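Every August my family holds a reunion at the lake in Virnwood, and every August one person cooks for all of it. We call this person "Mom," though the job has passed through several women and, for one smoky weekend, an uncle.
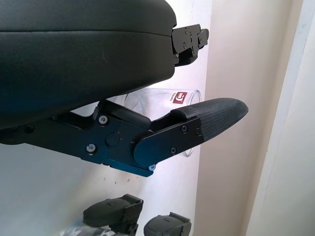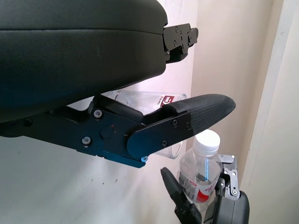
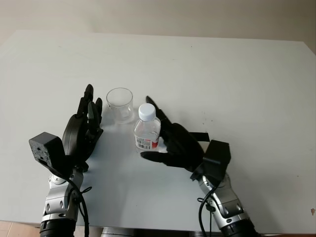
My aunt in Mistville maintains that she likes doing it, and that if we took the potato salad away from her she would have to talk to people. Fair enough. But 14 adults can peel a potato — I have seen at least 8 of them open a beer. This year I'm bringing a sign-up sheet and a peeler.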